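Blackout and stage curtains: frequently asked questions

What fabric weight should I order?
Oduner is supplied in two weights. The lighter cloth suits display backdrops and temporary partitions. Choose the heavier one where daylight has to be kept out, for example in a projection room.

How much fullness do I need?
A backdrop that will have things pinned to it should hang flat, with no added fullness. For a draped finish, order twice the width of the track.

Can I hang a curtain without a track?
Yes. Clips along the top edge are enough for a light curtain. Spread them evenly and put one at each corner. Heavier cloth needs eyelets and a fixed bar.

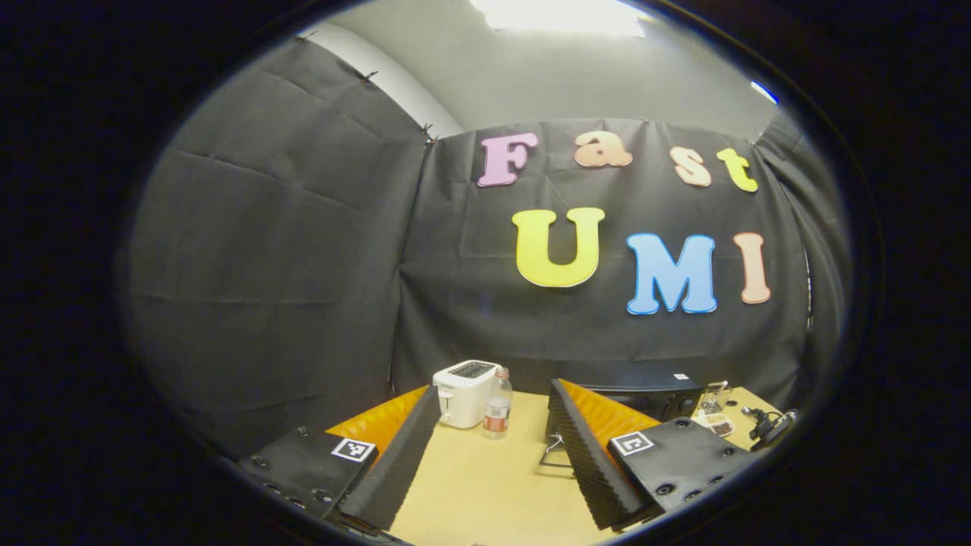
Pins leave small holes which do not spread in woven cloth. Do not pin through a coated lining, as each hole will let light through.

How do I remove creases?
Hang the curtain for 16 hours before use. If creases remain, steam from the reverse side. Do not iron coated fabric.

What is the largest single panel?
Panels are cut up to 2000 mm wide without a seam. Wider curtains are joined vertically, and the seams are included in the price.

Is the flame-retardant treatment permanent?
No. It is water-soluble and must be renewed after washing. Certificates are issued by Rodrigo Veloso at the Morais workshop; allow 3 working days.

Can I return a cut panel?
Only if it is faulty. Standard sizes may be returned unused in their original packaging.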